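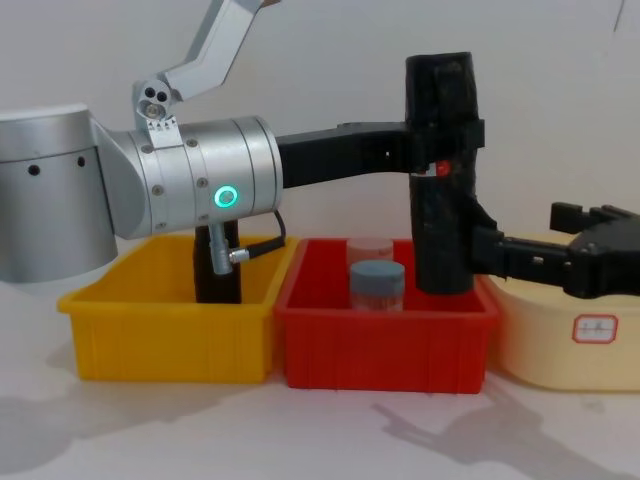
Ingvild Tangen 来信认为，本站四月刊出的夹爪对比过于看重标称夹持力，对小型容器的分拣而言，指端的形状与开合过程的可控性才应当列在首位。来信还提出，若不更换控制器而只更换夹爪，所得结论只能说明某一种搭配的优劣，不宜推及夹爪本身。

上述意见，笔者认为成立，故重新安排了一轮试用，并将经过记录于此，供从事同类工作的读者参考。

## 一、试用范围

本轮试用涉及两款夹爪与两款控制器。夹爪为 Grurton 与 Droment 两家的平行二指型产品，控制器为 Berge 与 Claltton。机械臂沿用原有的一台，银色关节壳体，末端加装黑色立柱，夹爪由立柱侧面横向伸出。相机的比较不在本轮范围之内，拟另文讨论。

作业内容为料盒之间的转移。台面上并排放置黄、红、米白三色塑料料盒，取放对象为带盖的小圆罐。料盒彼此紧靠，不留间隙，这一布置对夹爪的外形尺寸提出了较为严格的要求：指端下探时，外侧结构不得触碰相邻料盒的盒沿。四月的试用中料盒之间留有空隙，该项要求未能体现，应视为当时方案的疏漏。

两款夹爪与两款控制器两两搭配，共得四种组合。每种组合均使用同一套路径点，仅对工具中心点作重新标定。全部组合合计完成取放 1,000 次，其中失败 22 次。失败的认定标准为：圆罐未被夹起、中途脱落，或放置后倾倒。夹爪擦碰盒沿但未影响放置的情形，另行登记，不计入失败。

## 二、关于夹爪

Grurton 的指端较宽，与罐身接触时姿态稳定，对圆罐位置的偏差有较好的容纳能力。其不足在于张开后的外廓偏大，靠近盒壁取件时须调整进入角度，否则容易擦碰。笔者为此增加了 7 个过渡路径点，动作随之变得迟缓。

Droment 的指端较窄，在盒角处取件较为从容，无须另加过渡点。然而其接触面较小，夹持罐身偏上部位时，圆罐有时发生轻微转动。将夹持高度下调之后，情况有所改善，但未完全消除。厂方随附的软质指垫，笔者试装后又拆下，原因是指垫边缘易于卷起，更换亦颇费工夫。

若仅就本项作业而论，笔者倾向于选用 Droment。若料盒之间可以留出间隙，则 Grurton 更为省心。

## 三、关于控制器

来信所提第二点，在本轮试用中得到了印证。同一款 Droment 夹爪，接于 Berge 控制器时，闭合末段的减速较为明显，罐身受到的推挤较小；接于 Claltton 控制器时，闭合动作干脆，但罐身在夹紧之前常被推移少许。四月刊文将后一现象归因于夹爪的机械结构，现在看来有失公允，特此更正。

Claltton 的长处在于参数界面清晰，速度与力的设定分列两页，修改之后可以立即生效。Berge 的参数则须写入后重新启动，调试期间颇为不便。两者的说明书均未就低速段的行为给出充分说明，笔者只得逐项试验。其中 Berge 的一项参数，由默认值改为 123 之后，闭合末段的抖动显著减轻。该数值仅适用于笔者的设备，不建议读者直接套用。

## 四、安装与布线

布线问题看似琐细，却占用了相当多的时间。关节壳体下方引出的黑色线缆须留有弧度，弧度过小则腕部转动时受力，过大则有挂住盒沿之虞。笔者先后调整数次，方才确定现有走法。另有一事提请注意：更换夹爪之后，务必重新检查立柱底端与盒底的距离。立柱伸入料盒较深，而两款夹爪所需的安装高度并不相同，沿用旧值可能造成碰触。

标定工作宜在料盒全部就位后进行。笔者曾在仅放置一只料盒的条件下完成标定，待其余料盒补齐，方发现米白色料盒的圆角与夹爪的进入路线存在冲突，遂全部重做。

## 五、尚待处理的事项

盖体材质对夹持的影响，本轮未作区分。现有圆罐罐盖颜色不一，表面摩擦情况是否亦有差别，有待单独测试。此外，Ingvild Tangen 在来信末尾建议增加由罐盖上方夹取的方式，与侧向夹取作一对照。该方式需要改变夹爪的安装方向，现有转接件不能满足，新的转接件正在加工。

四月一文的相应段落已加注说明，原有数据予以保留。读者如有 Berge 控制器低速段的调试经验，欢迎来信告知，并请注明固件版本及所用夹爪型号。

2020年11月15日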